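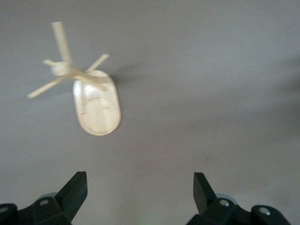

木制直升机和夹爪,灰色台面。

我在Cleneo的包装车间干了11年,做的是木制玩具的分拣和装盒。去年August月份开始,装盒这道工序陆续交给了机械臂,用的是Flornotier那套系统。有朋友问我现在上班是什么样子,就写一点。

以前一个班要装4,000件小件,小汽车、动物、直升机都有。直升机最麻烦,旋翼是细木条,手重一点就断,新来的人头一个星期总要赔进去几只。现在这些活由夹爪来做,我们负责上料、看屏幕、处理它拿不起来的件。每个班留给人工的大概就是300件,多半是旋翼歪了或者木头上有毛刺的。

变化最大的是手和腰。以前下班回家手指发僵,冬天尤其明显,现在好多了。眼睛倒是比以前累,屏幕上的报警要一条一条看,点错了整条线会停。

人也少了。我们组原来17个人,有几个调去了Lopes那边的仓库,有两个自己走了,没有裁员,不过走了的位置也没再招人。工资没降,计件奖金取消了,改成固定的岗位补贴。手快的人觉得吃亏,我属于中等速度,算下来差不多。

培训是Hetatance来做的,一共三天。讲得最多的是怎么换指尖、怎么拧螺丝、怎么重新标定位置。年纪大一点的同事开始不愿意学,后来发现和修缝纫机差不多,也就上手了。我现在能自己换指尖,标定还要对着本子做。

还有一点不太习惯,车间里说话的人少了。以前大家围着一张长桌,一边装一边聊,现在一人守一个工位,中间隔着护栏,要等到吃饭才说得上话。

下个月直升机要换新包装盒,夹取的位置得重新教一遍,我报了名跟着做。

24/01/2026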